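3.2 Collecting the garment examples

All demonstrations for the cloth tasks were gathered by teleoperation in an ordinary room – carpet, chair, coat stand – and not in the lab cell used for the rigid objects in 3.1. Two views are used here, one from the head and one from the wrist. Figure 4 gives one of each from the same session.

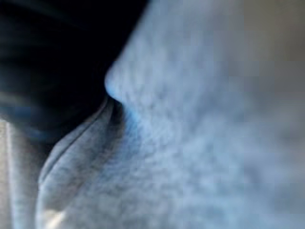
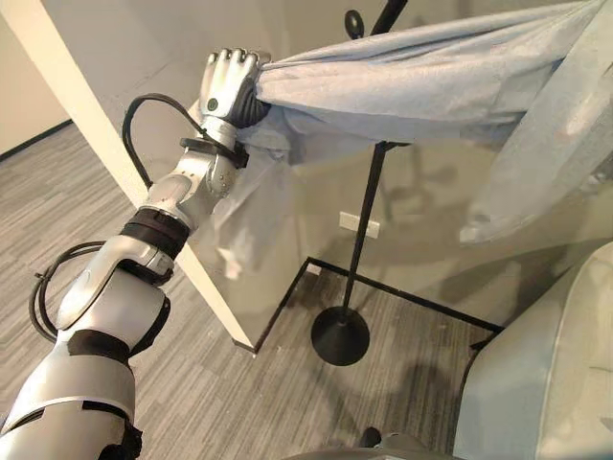
Figure 4. Garment handling in the Stadura set. First: wrist view, cloth very close to the lens. Second: head view, hand gripping the garment at the coat stand.

The wrist view is often like this during cloth work. Soft blue-grey texture, a fold or two, a dark patch, no fingers. We kept such frames in. Early on we threw out any episode where the wrist view was blurred for more than 5 seconds, and lost a large part of the data, mostly the parts around the grasp, where the policy needs most help. The filter was dropped after the first week and the rejected episodes put back by hand.

The head view carries the layout: where the stand is, how the cloth hangs from the hand, how far it is pulled. It says little about how much material is held between thumb and fingers. Neither view alone was enough in our pilot runs (see 4.3).

Operators. Each worked in blocks of 10 episodes with a break between. Instructions were kept short on purpose – take hold of the garment, hang it, let go, back off. No fixed grasp point was given. Some operators went for the collar every time, others took whatever was nearest, and we wanted both. Re-grasps were allowed and are not marked as failures. An episode counts as failed only if the garment ends up on the floor or the stand goes over.

The session in Figure 4 belongs to the large-garment part of the set. Bigger pieces were slower to collect and far messier, the cloth gets in front of the head camera and hides the stand at teh worst moment. We considered moving the camera up. Did not, as the Bednarek baseline assumes the standard head position and we wanted a fair comparison.

Size. We planned 200 episodes for garments. After removing recordings with dropped frames or a lost link to the Ikus control station, 71 of the large-garment episodes remained, the rest being small items. Uneven, we know. Weighting during training is covered in section 4.1.

Labels. Start and end of each grasp were marked by hand in Nidia using both views side by side. Where the two disagreed (the wrist view goes to plain texture before the hand has closed, quite common) the head view was taken as correct. Labels for the start of a grasp are therefore likely a little late. We have not corrected for this, and the effect on the short-horizon results is unkown.

Lighting was left as found. No backdrop, no markers on the cloth. Shadows of the arm and garment on the carpet change a lot between episodes and were left in too, with brightness jitter added only at training time.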